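4.2 Kitchen task set-up (Stistolside Robotics Club, Furtado arm)

Before starting a run, check that the counter matches the task sheet in the team binder. Report differences to the bench lead, Edivaldo Miranda.

1. Place the cutting board under the arm. Leave clearance between the board edge and the base.

2. Set the teal plate on the butcher-block board with the play apple, banana and orange on it. The shaker bottles go below the plate.

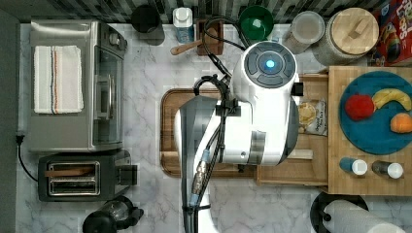

3. Open the Zorerden console and set the joint speed limit to 30 percent. The limit resets to full at every restart - check it each time.

4. Run the cable test. Move the arm through its full range and stop if a cable pulls tight.

CAUTION: Keep hands off the counter while the arm is enabled.

5. For the drawer task, put the chip bag in the drawer with the logo facing up. Leave the drawer open and confirm that the wrist camera shows the whole bar handle, including both standoff posts.

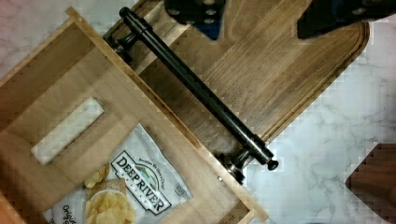
4.3 Recording a run

1. Enter the team name and run number.

2. Start logging. The log stops at 3,000 samples.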